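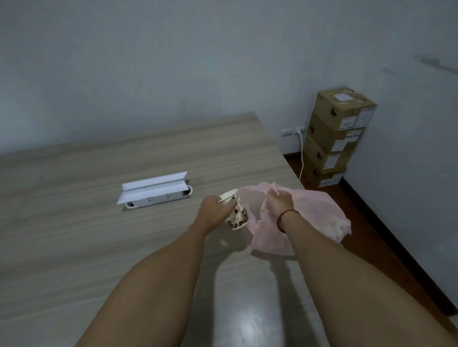 ¿Pueden las máquinas hacer ya las tareas de casa? Algunas sueltas, en condiciones fijas; una jornada entera sin ayuda, todavía no.

Automatización de tareas domésticas y de taller

Campo de la robótica dedicado a labores manuales corrientes: recoger, doblar, embolsar, fregar. Avance desigual. Lo rígido y repetido, bastante resuelto. Lo blando, mal.

Materiales difíciles
Bolsas de plástico fino, ropa, cables. Cambian de forma al tocarlos y el modelo previo deja de servir. Sacar un vaso de bebida de una bolsa pide dos manos: una sujeta el vaso, la otra tira del plastico. Si la tapa va floja, peor. Demasiada fuerza deforma el papel, poca y se cae.

Pruebas
Banco Tillmont: 33 tareas de cocina y mesa. El sistema Dedari completó 11 sin intervención, ninguna con bolsas. Reltitz, brazo doble de taller, 5 intentos por pieza, buen resultado en cajas de cartón y flojo en envoltorios.

En el taller
Paletizado y atornillado, habituales desde hace tiempo. Embolsado a mano en muchas líneas pequeñas, tambien en la planta de Haverford, que mantiene 2 puestos manuales al final de la línea.

Véase también: manipulación bimanual, objetos deformables, pinza robótica.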